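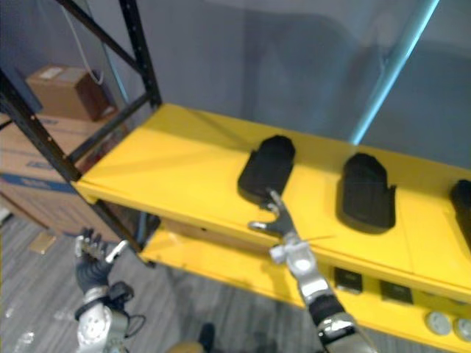
A reader who has had the same shelving since May wrote in to say the bolts need going over again after a few weeks, and that the yellow paint marks if you drag anything metal across it. I'd agree on both counts.

I bought the Drevmont metal shelving from Titell for $173. It has yellow shelves and black steel uprights. Assembly took 19 minutes with a second pair of hands. The instructions are one sheet and the drawings are small, but there isn't much to get wrong.

The shelves are flat on top. Small parts stand up straight and you can line them up along the length, which suits me. Round things will roll. The yellow makes dark parts easy to find, even on the lower shelf, where the light is poor.

Drevmont supplies 20 bolts and no spares. One of mine had a bad thread, and Titell took nearly 12 days to send another. The Pelloseck unit I had before cost less, but it swayed whenever I reached for the top shelf. The Drevmont stays put.

I would buy it again at this price. I wouldn't pay extra for the wall brackets.

October 2025

12 comments | 20 shares

We use cookies to improve your visit. Accept | Manage settings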